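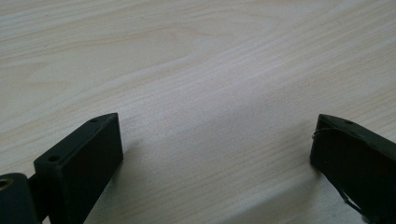

¿Hasta cuándo se puede mandar la lectura del contador del agua? Hasta las 17 h del último día de abril, por correo o dejando el papel en el buzón de la oficina.

Lo pongo arriba porque lo han preguntado varios y estaba enterrado en el hilo. Sigo con lo demás, rápido que entro a trabajar.

> El cambio de tarifa no me queda claro. En la carta
> de Dukar dice que el primer tramo llega a 3000 litros
> y en el recibo viejo ponía otra cosa. ¿Cuál vale?
> ¿Y los del portal 11 pagamos igual aunque la
> acometida sea nueva?

Vale la carta. El recibo viejo es de antes del cambio, tiradlo o guardadlo, pero no lo useis para calcular nada.

Portal 11: igual que todos. La acometida va aparte, 43 euros, una sola vez. Si os lo han cobrado dos veces reclamad a Dukar directamente, con copia a la lista si podeis.

Lo de la presión baja por las tardes, sin novedad. Escribí a Cirkinwood (los de la bomba) y contestan que lo miran. Ya. Si a alguien le pasa también por la mañana que lo diga, con la hora, que me lo van a pedir.

Otra cosa: las lecturas con los números negros solamente, los rojos no. Llegan muchas mal y luego hay que repetirlas.

Y por favor cambiad el asunto si hablais de otro tema, que lo del garaje se ha perdido aqui dentro.

Un saludo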